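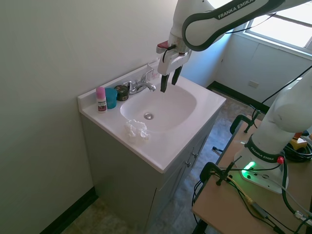 Slow Drains and Other Small Humiliations

A bathroom sink never clogs all at once. It sulks for a month first, and you learn to brush your teeth standing over a shallow gray pond. If that's where you are, put the bottle of drain opener back on the shelf and try the cheap stuff.

Start with the stopper. Most lift or twist out, and what comes up with it will resemble a small drowned animal. Throw it in the trash and wash your hands twice.

Next, get a plastic hair snake from the hardware store. Mine is a Grecu and has outlived two toothbrush holders. Push it down, turn it, pull slowly. Pulling fast redecorates the mirror.

Still slow? Put a bucket under the trap, loosen the nuts by hand and empty it. Do not then rinse the trap in the same sink. I have done this - the floor remembers.

My neighbor Annatjie Gumede swears by a kettle of boiling water every July, whether the drain needs it or not. I use hot tap water, having plastic pipes and a nervous disposition.

For soap scum on the faucet, wrap it in a rag soaked in white vinegar, leave it 40 minutes, then rinse well. Skip this on brass or any fancy finish, and keep vinegar away from bleach.

Next up: the squeaky door, which I have been meaning to get to.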